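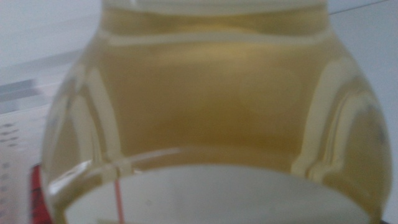
Does a severance payment push back the start of unemployment benefits? It depends on how the state treats it – some count a lump sum against the weeks it covers, others ignore it.

kestrel_ops
Laid off from Kekdale in December with 3 weeks of severance. Filed the same day. The claim shows "pending – separation pay." Do I keep certifying?

tmill77
Yes. Certify every week, paid or not. A skipped week can close the claim.

ledgerline
Disagree on filing the same day. At Tandholm I waited until the severance ran out and had one less thing to appeal.

tmill77
Waiting can change your base period. If the quarter rolls over, the weekly amount gets recalculated, and it can drop.

ledgerline
Mine went up. Depends on which quarter falls off.
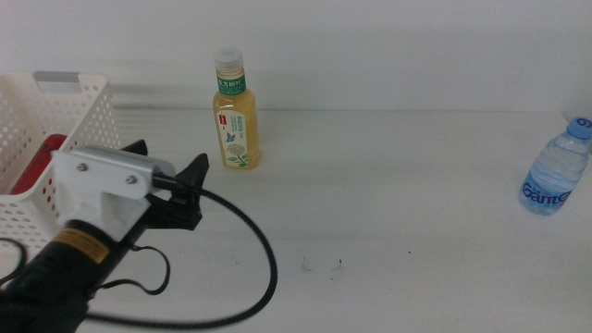 Yellow tea drink on a white tabletop.

kestrel_ops
Notice came today. Gross severance listed as $1273, allocated over 2 weeks, but the Kekdale letter says 3.

tmill77
Send the letter and ask for a redetermination. Check the appeal deadline printed on the notice.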